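Comunidad > Estudios y posgrado > Escuelas de verano > Solicitudes

Escuela de verano interdisciplinar: ¿carta de motivación o propuesta de investigación? Me piden las dos y no sé cómo separarlas

Preguntado por Baltasar Soler

Hola a todos. Voy con prisa, perdón por el desorden. Quiero presentarme a la escuela de verano de Flaltura, la de agua y territorio. Son 9 días en mayo. Hago la tesis en geografía histórica (acequias, pleitos de riego, mucho archivo) y la convocatoria dice "abierta a humanidades, ciencias sociales y ciencias naturales". Piden carta de motivación y aparte un resumen de investigación de 634 palabras como máximo. Sí, 634, ni idea de dónde sale.

Mi problema: escribo la carta y me sale el resumen. Escribo el resumen y me sale la carta. Llevo tres versiones en el cuaderno y todas dicen lo mismo.
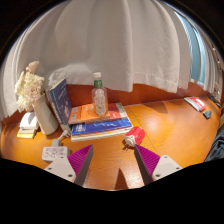
Mi mesa, con flores y cuadernos.

Dudas concretas:
– ¿Cuento la tesis en la carta o solo la menciono?
– Mi directora conoce a uno de los ponentes. ¿Lo pongo?
– No tengo nada publicado, solo una comunicación en un congreso de doctorandos. ¿Resta?
– Inglés: leo bien, hablo regular. ¿Lo digo o me callo?

Gracias de antemano.

Respuesta de Aurelio Segura (marcada como útil)

Estuve en la edición anterior, te cuento lo que sé. Éramos 14, gente de derecho, hidrología, antropología, un par de arquitectos. O sea que quien lea lo tuyo seguramente no sabe qué es un pleito de riego. Escribe para esa persona.

Resumen: pregunta, materiales, método, en qué punto estás. Nada de "desde pequeño me interesa el agua". Título corto. Bibliografía no hace falta, a mí no me la pidieron, pero mira las bases de este año por si lo han cambiado.

Carta: la tesis en dos frases y ya. El resto es por qué esa escuela y qué aportas tú en los talleres. Lee el programa entero y elige una sesión, una sola, y explica qué te gustaría discutir allí. Yo puse el taller de cartografía de conflictos y luego en la entrevista me preguntaron justo por eso, unos diez minutos.
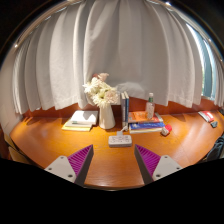
Lo de tu directora no lo pondría en la carta. Si ella te firma la recomendación, que lo mencione ella si quiere. Publicaciones: casi nadie tenía. La comunicación ponla en el CV con título y año y listo.

El inglés dilo. Las lecturas venían casi todas en inglés y los debates iban mezclados. Un chico que venía de Nueva Zelanda, Bevan Tamihana, no hablaba castellano y nos apañamos todos perfectamente. Lo que sí cuesta es el volumen de lectura, mandan el dossier tres semanas antes y es un tocho. Empieza por los textos de la primera jornada, que salen en todas las demas.

Y pregunta por las becas de alojamiento. Van en otro formulario, con otro plazo, yo casi lo pierdo.

Respuesta de Maximiliano Ibarra

De acuerdo con Aurelio menos en una cosa. Yo sí metería algo personal en la carta, un párrafo corto. Leí candidaturas para un seminario de Ferkine (otro tema, archivos orales) y a la cuarta carta todas sonaban igual. La que decía "trabajo con los libros de cuentas de mi pueblo y no entiendo por qué se callan los años de sequía" esa la recordamos.

Truco para separarlas: haz el resumen primero, ciérralo, y escribe la carta al día siguiente sin abrirlo. Si copias y pegas ya la has fastidiado.

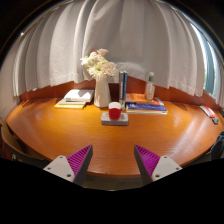
Otra cosa, cuenta las palabras en el propio formulario, no en el procesador. A veces cuenta las notas y los guiones de otra manera y te corta la última frase. Y súbelo en PDF con tu apellido en el nombre del archivo, que luego llegan cuarenta "carta_final_2.pdf".

Respuesta de Ruaridh Tosh

No conozco esta pero para la de Diton mandé el mismo texto partido en dos y me cogieron. Tampoco te agobies tnato. Suerte

Comentario de Baltasar Soler, 2026-01-08

Mil gracias. Me quedo con la sesión única y con lo de cerrar el resumen antes. Lo de las becas ni lo había visto, voy a mirarlo ahora.

Preguntas relacionadas
¿Cuánto tardan en responder a una candidatura en lista de espera?
Recomendación de un profesor que no es mi director, ¿vale?
Escuela de verano Lis: ¿dan créditos de doctorado?
Cómo citar documentos de archivo sin catalogar en un resumen
Compaginar escuela de verano y estancia en el extranjero
¿Se puede repetir en la misma escuela dos años seguidos?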